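Relier Teleop Capture Kit
September
By Anong Rojanasak

Print this page | E-mail this page

Relier is a software and controller package for recording demonstrations on a two-armed robot, real or simulated. An operator drives both arms with a pair of hand controllers, and the kit saves what the robot did along with what its head camera showed. The output is a set of episodes ready to train on. It is made by Gistbridge and sold with or without the controllers.

Most customers start in simulation. The kit ships with 8 household rooms and a task list for each: opening doors, pulling drawers, moving a board from one surface to another. You can load your own rooms as well. Wall color, floor texture and furniture placement can be changed between episodes from a plain settings file, and the head camera can be tilted or shifted so that the training set isn't all recorded from one angle.

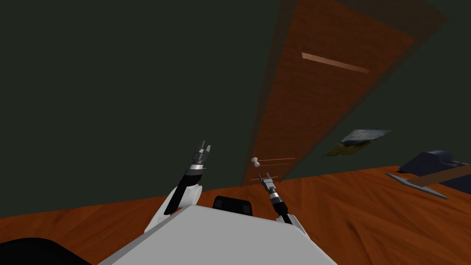 Door tasks take the most practice. New operators tend to bring the gripper in too fast and push the door before they have hold of the knob. We suggest starting with the speed limit at 75 percent and leaving it there for the first session. The second arm can be parked with one button, or kept live if your task needs it. Parked or live, its joint positions are still recorded.

Each episode is marked keep, discard or review when the operator lets go of the trigger. Discarded episodes go to a separate folder and are not deleted. Several labs asked for this because failed grasps are useful to them later — please check your disk space before a long session.

What is included:
Relier recorder and episode viewer
2 hand controllers with wrist straps
3 floating seats, which may be moved between machines
Export to the Helo episode format and to plain folders

Not included: headset, workstation, robot. The viewer runs on a laptop, but recording needs a dedicated graphics card. Real arms need a driver from the arm's maker, and we can tell you which ones we have tested if you write first.

Support is by e-mail. Updates are free for the life of the major version.

Comments (3)

Ó Riain: Does the export keep gripper opening as a continuous value, or only open and closed? Our old setup only had the two states and we had to redo everything.

Anong Rojanasak: Continuous, for both hands. There is a switch to round it if your training code expects two states.

dmk_lab: Bought this in the spring. Recorder is solid. The viewer is slow with long episodes — would like a way to skip to the first contact.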